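What People Keep on the Wall: Decorated Household Objects in Two Apartment Buildings
Term project, Introduction to Material Culture

1. Why this topic

The original plan was to study public murals. The original plan fell apart in July, when the only mural within walking distance was painted over in a color the paint store calls Oatmeal. I needed a subject that could not be repainted by the city, and I noticed that most people I know have at least one decorated object on a wall that was once meant to be used for something else. Plates, trays, fans, a washboard. My question was simple: when a useful thing becomes a wall thing, what do its owners say about it?

2. Method

I put a one-page survey under the doors of 234 apartments in two buildings, Gatchalian Court and the Sundero. The survey had 8 questions, which my instructor had warned me was too many. It asked what the object was, where it came from, whether it had ever been used, and what was on it. The last question asked for "any other comments," and I would advise future students to think hard before asking that.

Response was better at the Sundero, where the mailroom has a table and people apparently fill out forms while waiting for the elevator. Gatchalian Court returned fewer surveys but longer ones. One came back with the answers written entirely in the margins and the answer lines left clean.

3. Findings

Plates came first by a wide margin, followed by trays. Hardly any of the plates had held food within the owner's memory. Several people wrote that theirs was "too good to use," including one whose plate had been a free gift from Grodov, the furniture outlet by the highway. The same store sells a wall hook for it at a price I will leave out of this report.

Birds were the most common subject, and flowers were close behind. Owners were confident about the birds and rarely agreed with each other. Two households at the Sundero own what I am sure is the same tray. One calls the bird a peacock and the other calls it a rooster, and I was not brave enough to introduce them.

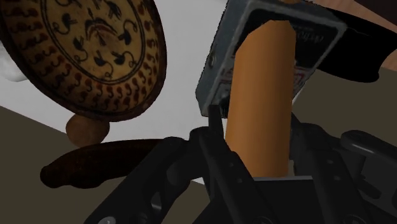 The question about origin gave me the most trouble. People tended to know who gave them an object and to have no idea who made it. "From my aunt" was a typical complete answer. I had planned a section on regional styles and even drew up a chart for it, but you can't sort a pile of aunts by region. The chart is in the appendix, mostly blank.

4. Problems

I also wanted to compare my results with an older set of sale listings from Clonidus, an online auction site. I copied out 700 of them before I noticed that sellers there describe nearly everything as "folk," including a toaster. I dropped the listings from the analysis, but I did read them all, and would like that to be considered.

The survey leaves out people with bare walls, who had little reason to answer it. A second version should ask them too – a bare wall may be a choice, or it may be a lease that charges for nail holes, as the one at Gatchalian Court does.

5. Next steps

If I continue this next term, I will cut the survey to four questions and knock on doors instead of sliding paper under them. I would also like to ask people to take the object down and show me the back. The two owners who did this without being asked both found writing they had forgotten was there, and one of them found a price tag. She asked me to leave the amount out, and put the plate back up before I had finished my notes.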